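Give the Villain a Better Coat
by Vasanthi Unnithan

I have been rereading Bristurov from chapter one, all 800 pages of it so far, and I'm more convinced than ever that the best thing in that comic is a coat. It belongs to Skullar, who spends the first volume being beaten in every fight he picks, and it is glorious! The collar stands up past his ears, the lining changes color when he lies (watch for it in the tavern chapter), and by the time he loses a sleeve I cared more about that sleeve than about the entire royal family.

Fantasy artists spend so much love on the hero's outfit and then hand the villain a black robe and a belt. I get it, black robes are quick to draw. But the villain is the one who walks into the room and has to change the air in it, and clothes can do half of that work before anybody opens their mouth. Look at the Duchess in Akent. She wears the same mustard riding jacket for 14 issues, patched at the elbows, and you know from the patches alone that she used to have money and is furious it's gone. 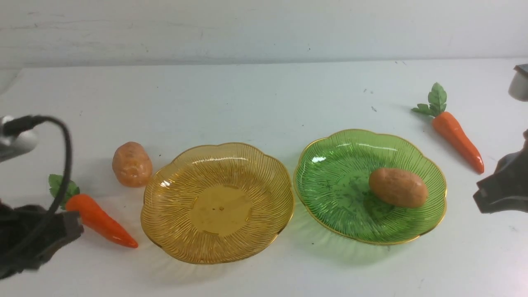
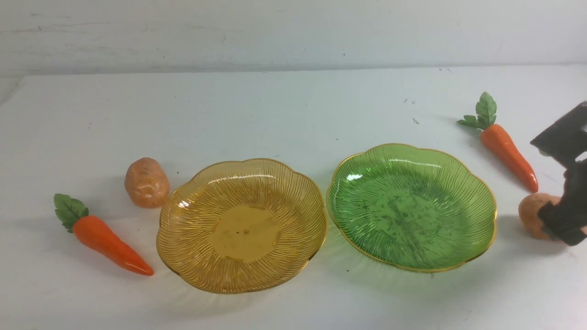
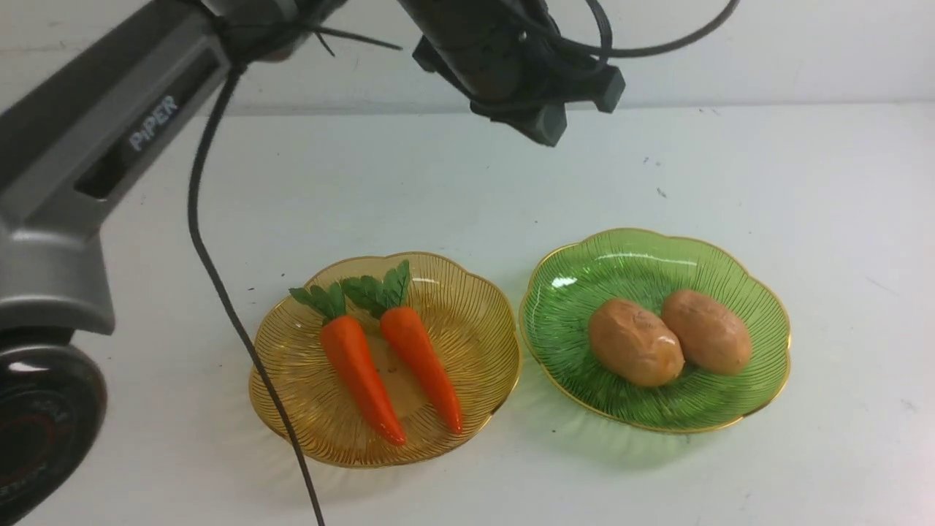 First two: amber glass dish, with a scalloped edge. Last: the PiPER arm.

Color is where I get really excited. So many readers talk about armor as if the metal were the whole story, when what I remember is always the cloth underneath, the one strip of orange at the throat or the hem that's been let down twice. Bakalis, the smith in the Akent spinoff, has a rust-red apron that gets a shade darker every chapter, and I went back and checked, because I'm that kind of reader. It does! Somebody sat there and chose that.

And yes, I've heard the complaint that a fancy costume slows down the art and the pages come late. Fine, let them come late. I would wait until next April for one more full-page drawing of that coat going down a staircase. Cosplayers would thank you too. I spent most of a winter on my own Skullar collar and it still flops over on the left, and I'm already cutting the next one out of stiffer felt.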